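Why do shops have baskets?

Think of the last time you went to the shop for just one thing. Milk, maybe. Then somebody wanted bananas. And crackers. And suddenly your arms are full and the crackers are slipping – oh no.

So, baskets! A shopping basket is a really clever bit of kit. Open at the top so you can drop things in. Light to lift when it's empty. Lots of them are plastic, which wipes clean if a yoghurt leaks. Yuck. 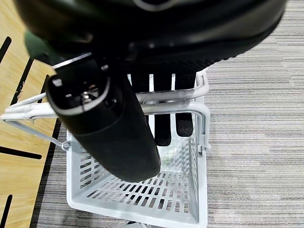

Now the handles. Hold them in the middle and the basket hangs straight down, nice and level. Hold it off to one side and it tips. Try it at home with a bucket and a few potatos – you'll feel it pull on your wrist.

How much can you carry? Lets do some sums. A tin of beans might have 400 grams of beans in it. Nine tins, that's 3,600 grams before you even count the metal. Heavy! Time for a trolley, or a grown-up.

Packing tips, quick ones:
Heavy stuff first, at the bottom.
Tall bottles standing up, near the sides.
Eggs, bread and soft fruit on top. Always on top!

Reto Kuster works at the Nustov shop and he stacks up to 131 baskets every evening before closing. They fit one inside the other because the bottom is a bit smaller than the top. Same trick as paper cups.

Your turn. Find a basket or a box, get six things from the cupboard (ask first) and pack them so nothing gets squashed. Then take it all out and put it back where it came from – yes, the tins too.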